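貸出用コンテナの返却と洗浄の手順

マカパガル資料保存センター(Macapagal)業務課

1 この手順書の対象

当センターでは、資料の搬送と一時保管に用いる樹脂製コンテナを、館内の各部署および協力機関に貸し出しています。本ページは、貸出を受けた部署の担当者が、使用後のコンテナを点検し、洗浄し、返却するまでの作業を定めたものです。紙箱、木箱および温度管理を要する容器については、別に定める手順に従ってください。

協力機関の担当者が初めて返却を行う場合は、事前に業務課へ連絡し、返却票の様式を受け取ってください。様式は毎年8月に改訂されます。旧様式による返却票は受理できません。

2 準備するもの

作業を始める前に、次のものを用意します。

中性洗剤
柔らかいスポンジおよび毛の短いブラシ
吸水性のある布(洗浄用と仕上げ用を分けること)
作業用手袋
返却票および筆記具

研磨剤入りの洗剤、金属たわし、塩素系漂白剤は使用しないでください。表面に細かい傷が生じると、汚れが残りやすくなるほか、次に収納する資料を傷める原因となります。溶剤による拭き取りも同様に禁止します。

洗浄液は、水10リットルにつき中性洗剤50ミリリットルの割合で調製します。濃度を上げても洗浄の効果はほとんど変わらず、すすぎに時間を要するだけですので、必ず計量カップを用いてください。

3 内容物の確認

コンテナを空にする際は、まず収納資料の一覧と内容物を照合します。薄い封筒、付箋、しおり等は底面や隅に密着していることがあり、見落としが生じやすいため、側面に沿って手で触れながら確認してください。

内容物に不足または過剰があった場合は、作業を中止し、貸出時の記録を確認します。貸出記録はEmance(館内の物品管理システム)の「貸出履歴」から閲覧できます。所属部署の権限で閲覧できないときは、業務課の窓口に申し出てください。

緩衝材は原則として再利用しますが、変色、硬化またはべたつきのあるものは廃棄します。判断に迷うものは別の袋にまとめ、返却票の備考欄にその旨を記入してください。

4 外観の点検

内側と外側を十分に明るい場所で点検します。点検の順序は、底面、側面、縁、取っ手、底裏とします。特に縁の欠けと底面のひびは、荷重がかかったときに破損につながるおそれがあるため、指先で軽くなぞって確かめてください。

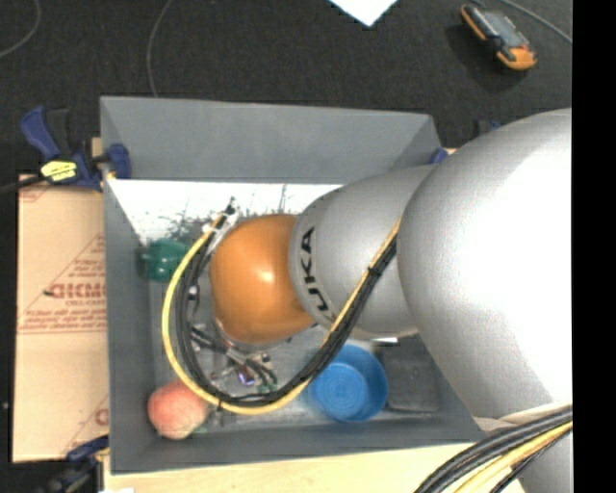

最終更新日:2018年5月27日

点検で異常が認められたコンテナは洗浄の対象から外し、黄色の札を付けて通常の返却品と区別します。札には、コンテナの管理番号、異常の位置、発見者の所属を記入してください。管理番号は側面に貼付されたラベルの下段に印字されています。番号が907で始まるものは大型品であり、単独での持ち運びは認められません。

ラベルが剥がれかけている場合に、粘着テープで補修することは避けてください。業務課で新しいラベルを発行します。

5 洗浄

(1)乾いた布またはブラシで、ほこりと砂を取り除きます。この段階で水を使用すると、砂が表面をこすり傷の原因となります。

(2)洗浄液を含ませたスポンジで、内側、外側の順に洗います。四隅と取っ手の裏側にはブラシを使用します。ラベルの部分は強くこすらず、固く絞った布で拭く程度にとどめてください。

(3)流水ですすぎます。泡が見えなくなった後も、底裏の溝に洗剤が残っていることがあります。コンテナを傾け、溝に沿って水を流してください。

(4)吸水性のある布で水気を拭き取り、風通しのよい日陰に伏せて置きます。直射日光および温風による乾燥は、変形を招くため行わないでください。

粘着剤の跡が残った場合は、洗浄液を含ませた布をしばらく当て、柔らかくなってから拭き取ります。それでも除去できないときは、無理にはがさず、返却票に位置を記入したうえでそのまま返却してください。

6 乾燥の確認と積み重ね

積み重ねる前に、縁の折り返し部分に乾いた布を差し入れ、湿りがないことを確認します。水分を残したまま重ねると、かびの発生につながります。

同じ型のコンテナに限り、空の状態で最大8段まで積み重ねることができます。型の異なるものを混ぜて重ねないでください。Flivaの折りたたみ型は、洗浄後に一度開いた状態で乾燥させ、蝶番の動きを確かめてから折りたたみます。Millentの固定型は、向きをそろえて重ねないと抜けにくくなることがあります。

7 返却の手続き

返却票に必要事項を記入し、コンテナとともに業務課の受付に提出します。記入事項は、返却部署、担当者名、管理番号、洗浄の実施日、異常の有無です。異常がない場合も空欄とせず、「なし」と記入してください。

一度の返却が200個を超える場合は、受入場所の調整が必要となりますので、あらかじめ業務課に連絡してください。

破損の届出があったコンテナについては、業務課が修理または廃棄の別を決定し、返却部署に通知します。通常の使用による損耗について、費用の負担を求めることはありません。紛失の場合の取扱いは、貸出規程の定めによります。

8 問い合わせ先

貸出および返却の手続き:業務課 メリエム・シュライビ(Meriem Chraibi)
洗浄方法および洗剤の選定:保存管理係 ダリア・シェルカウィ(Dalia Cherkaoui)

返却票の様式は、業務課の窓口で配布しています。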